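### 4.2 Bedding weight and reported sleep onset

Participants in the Clundley household survey kept a written sleep diary for 47 nights. Each morning they recorded the time they went to bed, their own estimate of when they fell asleep, and the bedding in use. Diaries were collected in July and coded by two readers working separately. Where the readers disagreed, the entry was reviewed by Lindqvist – who had no contact with the households – and his reading was kept.

Bedding was grouped by type and weight, following the scheme set out in Section 3. Covers used only during the day were recorded but left out of the weight totals.

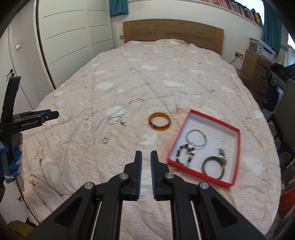

Does a heavier cover shorten the time it takes to fall asleep? The diaries show no steady link between the two, and differences within a single household were often larger than differences between households.

Room temperature was a stronger candidate. Households in Grarinard kept their bedroom windows open later into the evening than those in Clundley, and their diaries mention waking from heat less often. Hämäläinen has argued that people adjust their bedding to the room well before they notice discomfort, and several diary entries fit that view. One participant changed covers four times in a single week without noting any trouble sleeping.

Self-reported sleep onset has known limits. People tend to overstate the time spent awake, and entries written late in the day were less detailed than those written on rising. Entries completed more than 90 minutes after waking were therefore marked and analyzed separately. Removing them did not change the direction of any result – although the spread of values in the Grarinard group became narrower.

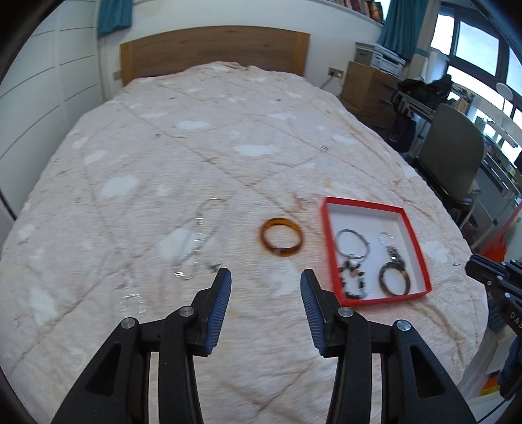 **Figure 2.** Bed with patterned cover and wooden headboard.

Age of the mattress was not recorded in the first round. It was added to the form for the second, and those results are given in Section 4.3.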